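手持ちグリッパの指先パッドの比較
布製品のつかみ取りについて

報告者:Siv Björklund
プロジェクト名:Skastomeck

1. 目的

私たちの班では、かごの中の布を取り出す作業について、指先パッドの種類による違いを調べました。前の学期に作ったグリッパ「Berge」は、固い箱やびんはよくつかめましたが、布では失敗が多くありました。指の形を変える前に、まず先端の材料だけを変えて、どのくらい結果が変わるかを知りたいと考えました。

2. 方法

パッドは4種類です。何も貼らない樹脂、シリコーン、スポンジ、黒いフェルトを使いました。どれも同じ腕の先に取り付けて、ねじの位置も同じにしました。布は、たたんだ状態でかごの底に置きます。操作する人は3人で、順番を交代しながら行いました。

試行の回数は、パッド1種類につき100回の予定でした。しかし、スポンジは途中ではがれてしまったので、表には入れていません。記録にはCukaという自作のプログラムを使い、開閉の角度と手元カメラの映像を同じ時刻で保存しました。データの転送にはGrevodbridgeを使用しました。

成功の条件は、布をかごの縁より上まで持ち上げて、3秒間落とさないことです。かごに指が当たっても、布が落ちなければ成功と数えました。この決め方については班の中で意見が分かれました。私は当たった場合を別に数えたかったのですが、時間が足りませんでした。

3. 結果

シリコーンは一番すべりにくかったです。ただし、布を放すときに布がパッドについたまま残ることがあり、置く位置がずれました。樹脂は、布の厚いところをつかめば持ち上がりますが、折り目の薄いところではすべりました。

フェルトは、はじめは期待していませんでした。実際には布の表面に軽く引っかかるので、強く閉じなくても持ち上げることができました。放すときの問題もほとんどありません。

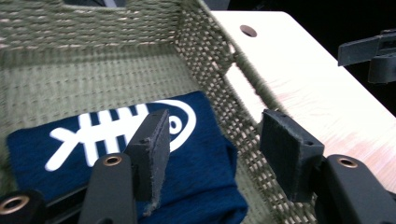
一方で、フェルトは毛羽立ちが早いという欠点があります。200回まで続けて使ったパッドでは、ふちの繊維がほつれて、映像の中で指先の輪郭がはっきりしなくなりました。Cukaは輪郭から指の位置を計算するので、計算した位置が少しふらつきます。ふちを接着剤で固める方法も試しましたが、固めた部分が布に当たるとすべるため、やめました。

4. 考察と反省

つかむ力だけを見ればシリコーンがよいのですが、取り出して別の場所に置くところまで考えると、フェルトのほうが扱いやすいと思います。かごの側面に近い布では、パッドの厚さも影響しました。厚いパッドは壁と布の間に入りにくいので、次は薄い土台にフェルトを貼ったものを作る予定です。

反省点は、操作する人の慣れを考えなかったことです。9月の後半の試行は、前半より全体に成功が多くなっています。次の実験では、パッドの順番を人ごとに変えて行います。また、カメラの位置は今回変えませんでしたが、指が布を隠すことが多いため、少し高い位置に付けた場合も調べたいです。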